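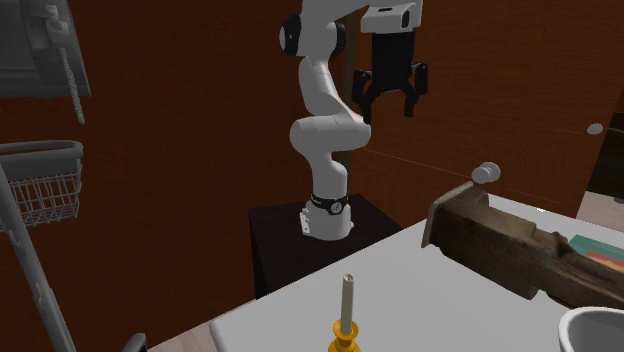

Simulated arm and tabletop, gripper open, candle waiting.

Quick one before I have to go and get Mirjam from the station. I've had the Grellent simulator kit for two weeks now and people keep asking so – notes. Not tidy ones.

What you get for 249 euros: the software, a set of ready-made rooms, a decent pile of household objects and a year of updates. No hardware. I know that sounds obvious but the box (yes, there's a box) is big enough that Femke thought an arm had turned up. Inside is a card with a code on it and a booklet. Bit silly.

Install was fine. Took 20 minutes, most of that downloading. It did fall over the first time because I'd put it on the small drive, my fault, and the error message told me nothing usefull. Moved it, ran it again, off it went.

The rooms are odd and I've got fond of them. Mine has a big brown wooden wall with round grey knobs on it, a grey wall phone with a curly cord, a wire basket off to the left. None of it matches. Then the white table with whatever it fancies putting on there. A candle in a yellow-orange holder, a chunk of old wood with a metal plate on the end that I took for a plane or a mallet head, bit of a bowl in the corner. You can swap objects by hand or let it shuffle them. I let it shuffle.

The candle is the one I keep going back to. Tall, thin, top heavy in that holder. I wanted to see if I could write a pick that didn't knock it flying, and the first evening I could not. Came in from the side, over it went. Came in from the top, better, but the fingers closed too early. Got it in the end by slowing the last bit right down and opening the gripper wider before dropping. Very pleased with myself. Femke less so, it was gone midnight.

Good things. The contact feels right, or right enough for me. Resetting is instant. Moving the view about is easy once you find the setting that stops it zooming when you scroll.

Less good. The manual is thin, the chapter on grasping is 2 pages and one of them is mostly a diagram. Shadows make my laptop fan scream so I've turned them down. And saving a layout drops you back to the start menu every single time, why.

I did try the Cellia trial last spring and it was smoother to look at, nicer menus, but you rent it by the month and I never got on with the editor. Grellent is clunkier and I've used it far more. Make of that what you will.

Support – wrote to them about the save thing, got a reply the next morning from someone called Baert who said it's on the list for October. Polite, to the point. We'll see.

Would I pay for it again? Yes, if you like fiddling. If you want to press a button and watch somthing clever happen then no, wait for a sale or borrow a mate's login. I'm taking the laptop to the Zaltholm meet-up if anybody wants a go first.

Right, train's in. Will do a proper post on the wooden lump when I've managed to pick it up.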